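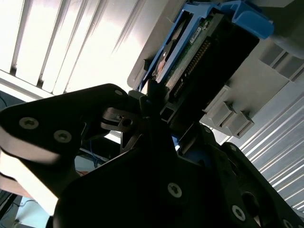

The Kuvo finger set is the part of our drive-swap cell I get the most mail about, so I finally gave it a page of its own. It's a pair of black linkage fingers on a matching black body, and I set it up for one job, which is handling hard drives in their plastic carriers. Look at how close the gripper gets to the drive when the carrier is up in its gray bay - there's the green circuit board with its row of gold pins, wide open and facing the fingers! That's why I fuss so much over finger alignment, and why most of this page is about screws.

What you get

Order number 1258 covers the left and right fingers, the center linkage, a bag of spare screws and a printed setup card. It bolts straight onto the Brorley wrist plate. If you have the older Bodemlow plate you'll need the adapter, so tell me when you order and I'll put one in the box. Allow 14 working days, a bit longer in May when the shop is closed for a week.

Setting it up

Mount the body first and leave the finger screws just loose enough that you can still shift things by hand. Close the fingers on the gauge block, push both of them back against their stops, and then tighten, going back and forth between the sides. I used to do one whole side and then the other (it's faster, I know) and I always ended up with one fingertip a hair ahead of its partner. Run the first approach at your slowest speed with a hand near the stop button.

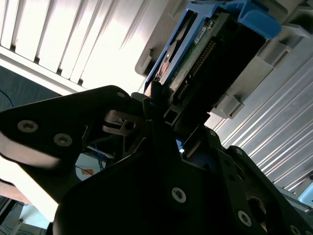
Kuvo fingers below a blue drive carrier in the gray bay frame.

Once the fingers agree with each other, teach the approach point, and do it again for every carrier style you run. Please don't copy points between styles! The latch is never quite where you think it is, and a tip that slides up nicely beside one carrier can rub on the next.

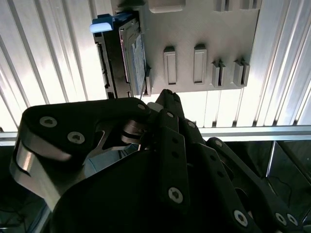 I keep a separate program for each one and name it after the carrier, so whoever is on shift can tell them apart.

Looking after it

Every 2 weeks I wipe the links with a dry cloth, work each pivot by hand and check the screws with a driver. If a pivot feels gritty, take the pin out and clean it. Don't flood it with oil, because oil travels, and you do not want it on a connector. The wrist camera gets a soft cloth at the same time. And keep cables clear of the linkage - Mazza cable clips are what I use, but any small clip will do.

Fingertips wear first. I swap mine after about 4 months of daily running, both together, even if one still looks good. 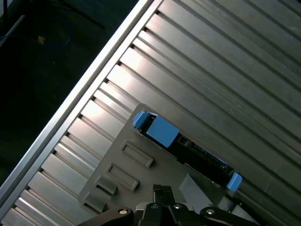

Repairs and spares

Bent link? Send me the whole set, fingers and body, and I'll check it on the same gauge I build them with. Please pack the fingers closed with a bit of foam between them. Screws and tips are sold separately, and I'm happy to talk you through a tip change by phone.

Evaristo Testa
Page updated Tuesday, July 22, 2025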